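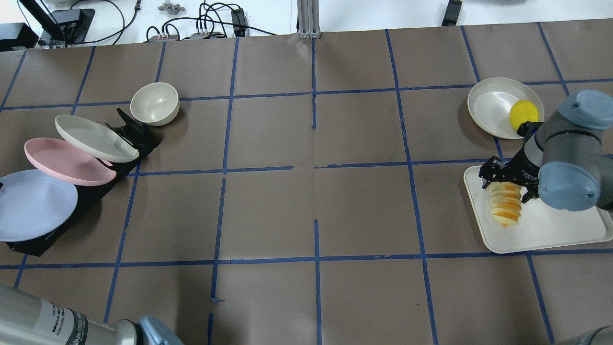

By the Stivo support desk, Cevstead
Updated Tuesday, October 5, 2021

Print this page | E-mail this page

Stivo two-arm table kit: your questions

What is Stivo?
Stivo is a software and fittings kit for people who already own a pair of robot arms and want them to handle plates, bowls and other table items. It is made by Illov and sold and supported from our office in Cevstead.

Does the price include the arms?
No. You supply the arms and the table. We supply the software, a mounting plan, the practice tasks and 60 days of support by phone or e-mail. Grippers can be bought from us or elsewhere.

Do I need a special table top?
No. Brown paper and blue painter's tape are enough. The tape gives you squares to work from when you put things back between runs. It need not be perfectly straight. Change the paper when it gets greasy.

Can both arms work at once?
Yes. Each arm can be given its own job, or they can share one. In the plate task, one arm takes the plate by the rim and the other brings the sponge.
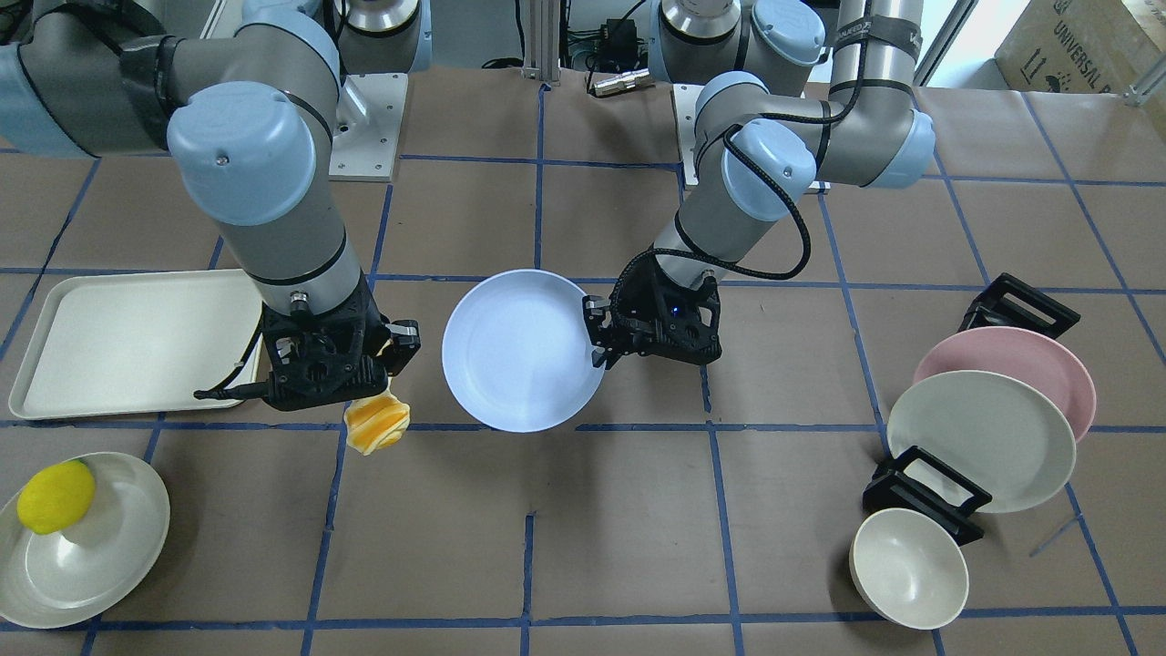 Plate task: left arm on the plate rim, tray and drying rack to either side.

How long does setting up take?
Most customers are running the first practice task within 7 hours of unpacking, if the arms are already bolted down. Allow longer if you are fitting the posts yourself.

Will it work with my own crockery?
Usually. Plates with a raised rim are easiest to grip. Very thin glass is not covered by the kit, and we would rather you did not try it. The current version comes with settings for 67 items, and you can add your own.

What about soft or oddly shaped things?
These need more practice runs than plates do. Close the fingers slowly and start with the item lying on a plate, 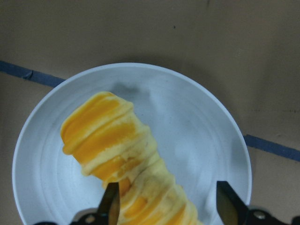
then move on to trays and bowls once the grip is reliable. Save the grip settings under a new name each time, as the old ones are overwritten otherwise.

How does it differ from Calvo?
Calvo is our single-arm kit. It costs £260 less and has no shared tasks. You can move up from Calvo later and keep your saved settings, provided they were made with the September release or newer.

Can I return it?
Yes, within the support period, with all fittings. Carriage back to Cevstead is at your cost.

Print this page | E-mail this page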